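The new table is finally in

Thursday, September 12, 2024

So the white table has arrived at our shared room in Ludley, and I am far too happy about it! I'd been eyeing it since the Girnbridge sale (113 dollars, down from 200, and yes, I went back and forth for weeks). The old one was a brown folding thing that wobbled whenever you leaned on it, and it made the whole place feel like a rummage sale.

I'd planned to leave the top bare, I really had. That lasted one evening. The white box went on first, then the artificial flowers right next to it, pink and white with lots of green leaves. I used to be a terrible snob about fake flowers, but I kill everything that needs water, and these only need a wipe now and then. The pale pink rug was already ours and I love it with the white.

The chairs are the next thing to sort out. I like the black office chair with the mesh back, it's kind to my spine, but the one with the gray cushioned seat looks so much nicer. They don't match and I can't decide if I mind. I also need to do something about that white cable running across the floor to the power strip. There are stick-on covers at Clivbridge, so maybe in October.
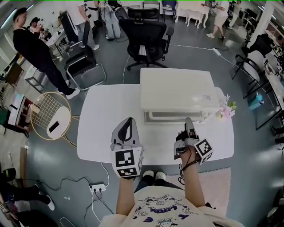
Marla wrote in to say she'd keep both chairs and skip the covers, as hers peeled up within two weeks and took the floor finish with them. She moved her power strip to the wall and pushed the desk over to meet it. I might try that this weekend, if I can talk someone into taking the other end of the table.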